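件名: Re: [tsudoi-ml] 3月の輪読範囲について(「赦し」の章、飛ばしませんか)

2025年12月27日(土)

つどいMLのみなさま

降誕節のあわただしい時期にすみません。台所の大掃除から逃げてきて書いています。換気扇は分解したところで力尽きました。

先日の投稿に返信します。

> 3月の輪読ですが、マタイ18章の後半、例の「仲間を赦さない家来」のたとえは、
> 正直なところ何度もやっていますし、話の筋もみなさんご存じかと思います。
> 今回は飛ばして19章に進んではいかがでしょうか。
> 赦しについては、もう十分に学んだように思います。

「もう十分に学んだ」という一文を読んで、私は思わず自分の胸に手を当てました。それから、二年前にこのMLで私の投稿だけ返信がつかなかった件を、まだ日付まで覚えていることに気づきました。どうやら私は十分に学んでいないようです。飛ばすのに反対します。

たとえの筋は確かに有名です。王に一万タラントンの借金を帳消しにしてもらった家来が、その足で、百デナリオンを貸した仲間の首を絞めに行く。子どもの頃の日曜学校では、紙芝居の家来がたいへん憎々しい顔をしていたので、私は安心して彼を嫌うことができました。大人になって読み直すと、気になるのは顔より手のほうです。28節、「捕まえて首を絞め」。この人は赦されて王宮を出たばかりで、手はまだ空いているはずなのに、もう何かをつかんでいるのです。
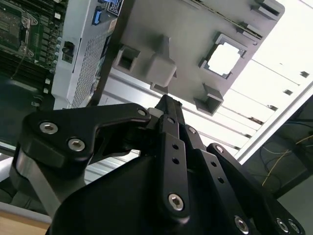
つかむという動作は、考えてみれば罪とは限りません。ヤコブは兄のかかとをつかんで生まれてきましたし、ペトロは沈みかけたところをつかんでもらいました。困るのは、つかんだものを放すほうの動作が、われわれの生活にはあまり組み込まれていないことです。私の場合、恨みは押し入れの紙袋と同じで、いつか使うかもしれないと思って畳んで取ってあります。使ったためしはありません。

それから数字の話をさせてください。22節の「七の七十倍」は、ご承知のとおり「七十七回」とも訳せるところで、手元の注解書も両論を併記したまま上品に黙っています。以前メレル(Melel)の家で開かれた黙想会に参加したとき、どちらの訳を採るべきかで昼食が冷めました。77回なら数えられる、490回だと手帳がいる、という意見が出て、そのときは笑ったのですが、手帳を買う気でいる時点でペトロと同じ質問をしているわけです。私はその晩、同室の人のいびきを赦しました。一回目です。二回目は明け方に来ました。

輪読の資料としては、ウェンソープ(Wenthorpe)の読書会が出している小冊子『赦しと帳簿』を使えないかと考えています。薄いわりに注が多く、注のほうが面白いという困った冊子です。シルトロウ(Ciltlow)の書店に在庫があり、一冊600円でした。まとめて頼むと送料が別にかかるそうなので、必要な方は私まで個別にご連絡ください。MLに「私も」「私もお願いします」と返信が並ぶのは、昨年のカレンダーの件でもう懲りました。あの件についても、赦しの途中にあります。

ひとつ、元の投稿に賛成する点もあります。「何度もやっている」は本当です。過去ログを検索したら、このたとえの話は毎回ほとんど同じところで止まっていました。「では、謝らない相手はどうするのか」という問いです。いつもそこで時間が来て、お茶になります。今度は順序を変えて、その問いから始めてはどうでしょう。お茶は先に飲んでおきます。

ついでに言えば、たとえの家来は謝ってはいません。26節で彼が言うのは「どうか待ってください、きっと全部お返しします」で、返せる額ではないのですから、まあ見込みの甘い返済計画です。王はその計画を検討もせずに、憐れに思って、願われた以上のことをしてしまう。そして29節で、仲間がほとんど同じ台詞を彼に言います。ついさっき自分の口から出た言葉なのに、聞こえていない。私はここがいちばんこわいです。祈りの言葉を暗記している人間ほど、他人の口から出たときに気づかないのではないかと思います。ええ、自分のことです。

それと、35節の「心から」をどう読むかも積み残しになっていました。口では赦したが心がついてこない、という場合に、心を待つのか、口を先に行かせるのか。私は口を先に行かせる派で、心はたいてい三日ほど遅れて、不機嫌な顔で到着します。到着しないこともあります。別のお考えの方がいらしたら、ぜひ当日うかがいたいです。

以上の理由で、3月は18章21節から35節まで、予定どおりに読むことを提案します。19章に進むのはその次の回でどうでしょうか。急いで行っても、19章には金持ちの青年が待っていて、あちらはあちらで手に持ったものを放せない話です。

なお、飛ばそうと提案された方に含むところはまったくありません。まったく、と書いてから少し考えましたが、やはりありません。

では換気扇に戻ります。ねじが一本見当たらないので、返信が遅くなるかもしれません。

よいお年を。

--
つどいML 輪読係
投稿は本文のみでお願いします(添付ファイルは届きません)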